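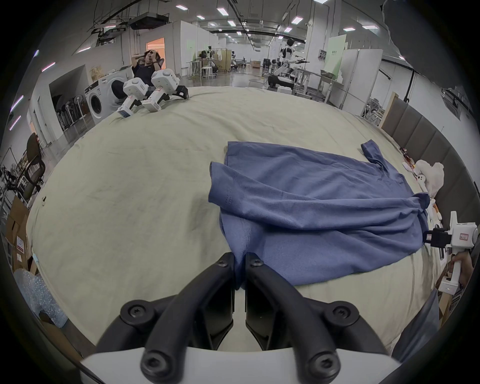
Chapter 13: Folding the Things That Won't Lie Flat

Reading time: 13 minutes
February | By the Dullora Household Textbook Group

If you have come this far with us, you can already fold a towel in your sleep, and you have probably grown rather fond of towels. They have four corners and straight sides, and they forgive nearly everything. A shirt is another matter. It has sleeves that wander off on their own, a collar that wants to stand up, and a front and back that slide past each other just when you thought you had them lined up. Please don't be discouraged! Most of us learned shirts slowly, and a few of us on the Dullora team still refold every third one.

We begin on the bed, as so many people do at home, with a blue shirt crumpled on a beige sheet and one sleeve reaching away from the rest. Before you fold anything, you have to find out what you've got. Look for a sleeve first (it is usually the easiest part to recognize), follow it back to the shoulder seam, and from there work your way along to the collar. Once you have both shoulders, the rest of the shirt more or less has to follow.

A word about the surface. A bed is roomy and kind to your back if it's high enough, but a soft one gives under your hands, and a wrinkled sheet will print its wrinkles into your sense of what is flat. Smooth the sheet outward from the middle with your palms before you start. Readers who own a firm table may prefer it, and the Jindelard fold in Section 13.2 is certainly easier there.

In this chapter you will learn to:

- open out a crumpled shirt without shaking it
- bring the two sleeves in so they match
- choose between the Jindelard fold and the shorter Grustham fold
- stack finished shirts so the pile doesn't lean

Keep one long-sleeved shirt beside you as you read, preferably an old cotton one you don't mind handling over and over.

13.1 Finding the Shoulders

Lay the shirt down just as it came out of the basket, and resist the urge to tug.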